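The Tirnulden disc, second pressing

23/08/2024

The second pressing of Tirnulden reached me last week. I bought the first one in April and returned it over the audio fault in chapter 2. Vumorbridge has replaced the disc and left the packaging alone, so check the code on the inner ring: the corrected run ends in 43.
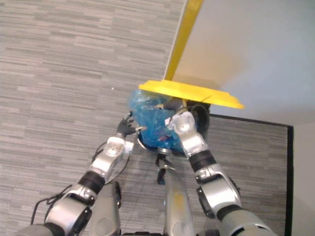
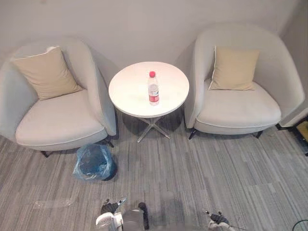

The transfer is the same as before. Grain is intact, and black levels hold up in the tunnel scenes, where the streaming version breaks into blocks. Yaa Korletey's commentary runs the full length of the film and is mostly about lenses. Pale, low-contrast material is where cheap encodes fail, and the hotel sequence is full of it: upholstery close to white, like the armchair beside the little round table, with a thin seam along the cushion that a poor disc would smear. The seams survive in this one.

Extras are a trailer and around 20 minutes of deleted scenes, without subtitles. Menus are slow on my player. Nhàn Đàm reports the same on a different model, so I assume it is the authoring.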